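Speaker notes: Chain letters, hoaxes and why we pass things on
Vudwood Sceptics and Humanists, Thursday, April 9, 2026
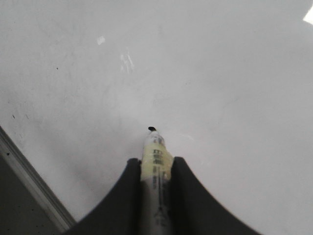 1. Opening (keep it short, the bar shuts at nine)

Thank the organisers. Mention the heating if it's working.

Ask for hands: who has ever received a chain letter? Who broke the chain? Who then had a slightly bad week and thought about it?

Pause. Enough people laugh at the third one that it's worth waiting for.

Say what tonight covers. Chain letters on paper, the Orkach soap warning, and a few thoughts on whether people like us are any better at this. (Preview: a bit.)

2. The letter itself

Read the December letter aloud. Do it straight, no funny voice. It's one page and promises good fortune within nine days to anyone who copies it out and sends it on. A man in an unnamed country kept it and won a fortune. Another man in the same unnamed country threw it away and lost his job, his dog and, in some versions, his hair.

My collection stands at 2,371 letters. People will want to know where I keep them. In the spare room, which is no longer a spare room.

Point to make: the letter contains almost no information. Take out the instruction to copy it and the threat, and what's left is a greeting and a spelling mistake. It survives by asking to be copied. Plenty of letters over the years must have asked for nothing, and we haven't got any of those.

3. Copying errors

This is the bit I enjoy, so watch the clock.

When letters were copied by hand, mistakes crept in and then stayed in. "Do not keep this letter" becomes "Do not sleep this letter" in one batch, and nearly everyone downstream copies it faithfully, presumably assuming it's religious.

The lost dog becomes a lost dig, then a lost digit. By the end of the line the poor man has lost a finger for failing to buy a stamp.

You can sort the letters into families by their mistakes, much as scholars do with manuscripts. Credit the manuscript people here. Last time I forgot and got a letter about it. (Not a chain letter. I checked.)

Then photocopiers arrive and the errors stop, mostly. What changes instead is the stuff added round the edges: "THIS REALLY WORKS", underlined twice, and in one case a recipe for flapjacks.

4. The Orkach soap warning

Background for anyone under forty: the warning said that Orkach soap would turn your skin yellow if used with hard water. It went round offices by fax. There was no study. The hospital named in it did not exist, and the doctor signing it had a different first name depending on which town you were in.

Trarkalska, the village where I found the earliest copy, has soft water. They passed it on anyway, out of consideration for others.

Stress this. Most people who forward nonsense are being kind. They think there's a small chance it's true and it costs them a minute. If you want to tell your aunt she's wrong, start from there. I didn't, and Christmas was quiet.

The company put out a denial. In my fax pile there are 400 copies of the warning and 2 of the denial, one of which has been used as a shopping list.

5. Are we any better?

Expect a cooler room at this point.

Sceptics have chain letters too. Ours are quotations. Someone finds a splendid line against superstition, pins a famous dead philosopher's name to it, and off it goes. We don't check it because it's on our side.

Tell the Plattner story. For six years I used a line on my own slides from what I called the Plattner Lectures. A student asked for the page number. There are no Plattner Lectures. I had got it from a tea towel.

Let them enjoy that. Then: the tea towel, too, was after nothing more than being passed on.

Don't get drawn into whether religion is a chain letter. Someone will raise it. Say it's an interesting comparison and that religions come with far more besides, such as buildings, music and soup, and the letter comes with a threat about your dog. Move on.

6. What to do

Before passing something on, look for the part that tells you to pass it on. If that's the best written part, leave it.

Ask who would have noticed if it were false.

Keep the old ones. Send them to me. The target is 3,201, for reasons to do with shelving.

7. Questions

Likely: is "meme" the right word for all this? Answer: it'll do, though it now means a picture of a cat to most of the people I teach.

Likely: have you ever sent one on? Answer: yes, once, aged eleven. I'm still waiting for the postcards.

Leave the sign-up sheet by the door. Take the pen home this time.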